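Andetti Cup: frequently asked questions

What is the Andetti Cup?
A knockout football competition for amateur clubs in the Kuusisto district. It is played over four rounds each spring, with the final in June. Caron are the current holders. They beat Heser on penalties last year.

How many teams take part?
14. The two finalists from the previous season go straight through to the second round, and the other 12 are drawn against each other in the first. There is no seeding after that.

Who can play?
Any player registered with their club before the first-round draw. A player may only turn out for one club in the competition in a season, even if they transfer in between. Goalkeepers can be signed on an emergency basis if the club has no other fit keeper, but the request has to reach Anneli Suominen, the competition secretary, by noon on the day before the match.

What happens if a match is level after 90 minutes?
In the first and second rounds it goes straight to penalties. Extra time is played in the semi-finals and the final only.

How many substitutes are allowed?
Five from a bench of seven. One more may be used if the match goes to extra time.
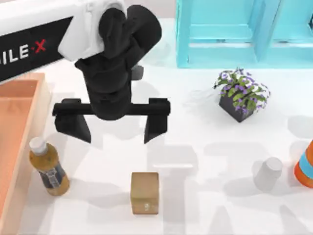

Where is the final played?
At the Kuusisto ground, which holds 3,000. There are 542 seats in the main stand and the rest is standing. Kick-off is at 3 pm and the gates open at 1.30 pm.

Do I need a ticket?
For the final, yes. Finalists get their share first and anything left goes on sale at the ground. Earlier rounds are pay at the gate, and prices are set by the home club. Under-12s get in free at every round.

Who appoints the referees?
Aatos Karppinen. Clubs can't ask for a particular referee or object to one once the list is out.

What if our pitch is waterlogged?
Ring the referee as early as you can. If the pitch is unfit, the tie is switched to the other club's ground where possible. If both are unfit it is put back a week.

Do bookings carry over?
Yes. Two yellow cards in different rounds mean a one-match ban. Single yellows are wiped before the final. A red card always carries a ban, and it applies to league matches too.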